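Werkstattbuch Veko, Teeküche und Versuchsküche
Eintrag 11/03/2023
Geführt von Hajar Tahiri

Stand nach der Umräumaktion

Die Schränke sind durch, bis auf den hohen neben dem Spülbecken. Den mache ich erst, wenn die neuen Einlegeböden von Shehata da sind. Bestellt sind 4 Stück, Tiefe 44 cm. Im Juli hatten wir schon einmal welche bestellt, die waren zu tief und standen vorne über, die Tür ging nicht mehr zu. Diesmal habe ich innen gemessen, an drei Stellen, und das kleinste Maß genommen.

Trockenvorräte stehen jetzt in den Oberschränken, nach Gebrauch geordnet. Unten links Mehl, Grieß, Haferflocken, darüber Linsen und Bohnen, ganz oben die Sachen, die man zweimal im Jahr braucht. Die angebrochenen Tüten habe ich in Schraubgläser umgefüllt und das Haltbarkeitsdatum mit Fettstift auf den Deckel geschrieben. Bitte nicht auf das Glas schreiben, das geht beim Spülen ab und dann weiß man wieder nichts.

Die Gewürze von Tastero kamen in einem gemischten Karton. Drei Gläser Kreuzkümmel, obwohl noch zwei offene da waren. Die offenen zuerst aufbrauchen. Paprika edelsüß fehlt und war auf dem Lieferschein auch nicht drauf, habe nachgefragt, noch keine Antwort.

Listen

Die Listen hängen weiter in der Küche an der Wand, auf weißem Papier, mit der Hand geschrieben. Ich hatte überlegt, alles in die Tabelle auf dem Server zu übernehmen, aber die Tabelle wird nicht gepflegt und die Blätter schon. Also bleibt es beim Papier. Einmal im Monat übertrage ich den Stand, das reicht für die Abrechnung mit Wonivmont.

Regeln für die Blätter, damit wir es alle gleich machen:
Neue Einträge immer unten anfügen, keine Pfeile und keine Nachträge am Rand.
Verbrauchtes durchstreichen, einmal, so dass man es noch lesen kann.
Mengen in Gramm oder Stück. "Eine Packung" hilft beim Nachbestellen nicht.
Kugelschreiber oder Fineliner. Bleistift ist beim letzten Mal verwischt.
Volle Blätter abnehmen und in den grauen Ordner legen, nicht wegwerfen.

Das Klebeband zieht beim Abnehmen Farbe von der Wand. Bisher nur kleine Stellen. Habe es mit Malerkrepp versucht, das hält über dem Kochdunst keine Woche. Vielleicht doch eine Leiste anschrauben. Dafür müsste jemand klären, ob wir in die Wand bohren dürfen, die Leitung für das Licht läuft da irgendwo hoch.

Kühlschrank

Ausgeräumt und ausgewischt, mit Essigwasser, danach klar nachgewischt. Die Dichtung hatte unten in der Falte einen dunklen Belag, ging mit einer alten Zahnbürste weg. Dichtung danach mit einem Blatt Papier geprüft: rundherum geklemmt, nur an der unteren Ecke auf der Griffseite lässt es sich leicht herausziehen. Beobachten.

Weggeworfen: ein offener Becher Sahne, ein halbes Glas Pesto mit Schimmel, zwei Limetten, etwas in Alufolie ohne Beschriftung. Wer etwas einwickelt, schreibt bitte Namen und Tag drauf, sonst kommt es beim nächsten Durchgang weg.

Fachaufteilung neu:
Oben Milchprodukte und Eier.
Mitte Reste und Angefangenes.
Unten Fleisch und Fisch, nur in der Wanne.
Gemüsefach nur Gemüse, keine Getränke.

Das Thermometer liegt im mittleren Fach. Ablesung morgens und abends, Werte auf das Blatt. Wenn zweimal hintereinander mehr als sieben Grad draufstehen, bitte mir Bescheid geben und nicht selbst am Regler drehen. Beim letzten Mal hatten drei Leute daran gedreht und am Ende war der Salat gefroren.

Gasherd

Die Roste habe ich über Nacht in Sodalauge eingeweicht und morgens gebürstet. Das Eingebrannte an den Kreuzungen ging zum größten Teil ab. Den Rest lasse ich, mit der Drahtbürste würde ich nur die Oberfläche verkratzen. Nach dem Abspülen gleich abgetrocknet und dünn mit Rapsöl eingerieben, sonst setzt das Gusseisen Rost an.

Brennerdeckel einzeln abgenommen und die Schlitze mit einer Nadel freigemacht. Beim kleinen Brenner vorn war die Hälfte zu. Flamme danach gleichmäßig und blau. Der Brenner hinten links zündet erst beim dritten oder vierten Drücken. Zündkerze abgewischt, keine Besserung, kommt auf die Mängelliste. Bis dahin mit dem Stabanzünder.

Herdmulde mit Spülmittel und weichem Schwamm. Kein Scheuerpulver auf dem weißen Email, am Rand sieht man noch die matten Stellen vom Frühjahr.

Abkochprobe: ein Liter Wasser im kleinen Topf, von Leitungstemperatur auf 80 Grad, mit Deckel, großer Brenner. Topf stand sicher auf dem Rost, kein Kippeln mehr. Zeit steht auf dem Blatt neben dem Herd. 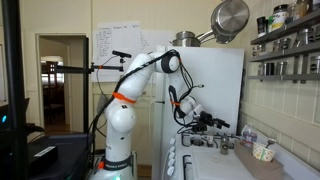
Nebenraum

Der Stuhl mit der hohen Lehne bleibt vorerst im Nebenraum. Die anderen sind zum Leimen weg, die Zapfen waren locker. Die Tür zwischen Küche und Nebenraum beim Kochen bitte offen lassen, der Dunst zieht sonst schlecht ab.

Kosten

Bisher aufgelaufen für Küche gesamt: 3.704 Euro. Darin sind die Einlegeböden und die Gläser, die Zündkerze noch nicht. Belege liegen im grauen Ordner hinter den alten Listen.

Offen

Hoher Schrank neben dem Spülbecken.
Zündung hinten links.
Kühlschrankdichtung untere Ecke, in zwei Wochen noch einmal mit Papier prüfen.
Bohren in die Küchenwand klären.
Tastero wegen Paprika erinnern.
Neues Malerkrepp brauchen wir nicht, liegt noch genug in der Schublade.

H. T.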